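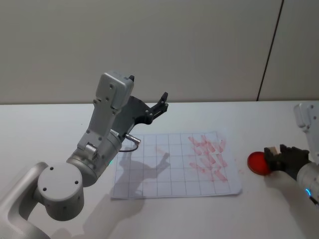 Porkurix Big Grid sheets, back in stock since May and in the same packs as before. Plain white paper, big squares, for sorting and laying out small stuff on a table so you don't lose half of it. Lines are thin and gray, on purpose. Dark lines fight with whatever you put down, and the old Flarkus pads were terrible for that. On a white table like the one in the photo the gray is still easy to find, seven or so squares across and five or so down, big enough to get your fingers in and pick things up. Edges can lift a tiny bit on a bare tabletop, see the right side. Fix is below.

3 min read

What you get
Pack of 125 sheets, single sided, blank back. Flat packed between two boards, never rolled. Or the desk pack, 16 sheets in a card sleeve, good if you only want to try it out.

What it's good for
Buttons, beads, screws, stamps, seed sorting, jigsaw pieces you're sure belong together. One kind per square. Kids' counting games. Taking a clock apart and wanting to put it back in the same order (write the step in the corner of the square, soft pencil). Quilters use them for small offcuts. Gavin MacKinnon at our counter does his fishing flies on one and swears by it, has the same sheet taped down since the winter.

Not so good for: drafting or anything that has to measure right. The squares are for sorting. Do not scale off them please, we do get emails. If you need true graph paper get the Gunn pad instead, separate page.

Paper
Uncoated, matte. Takes pencil, ballpoint, most felt tips. Fountain pen will feather a bit. No shine under a desk lamp, so small clear beads are easier to spot than on a plastic mat. Not waterproof!! Glue will stick to it and then you have to throw the sheet out, but that's sort of the point of paper.

Keeping it flat
Low tack tape, two corners is plenty. Or bend the lifting edge back the other way over the table edge, gently, dont crease it. Store flat in the sleeve. If they've been somewhere damp leave them under a heavy book overnight, usually does it.

Sheets or the Prerkik mat?
The mat lasts longer and wipes clean. Costs a lot more and you can't write on it. Sheets you can label, fold up into a funnel and tip everything back in the jar. Most people who do a lot of sorting end up with both. Your call.

Ordering
Full packs ship next day if you get the order in before noon. Desk packs go by letter mail, a bit slower. Schools and clubs taking 17 packs or more, write to us first for the bulk price, the cart doesnt work it out yet. Currently 215 full packs on the shelf, next print run not booked.

Returns fine if the sleeve is unopened. Bent corners from shipping, send a photo and we replace teh pack.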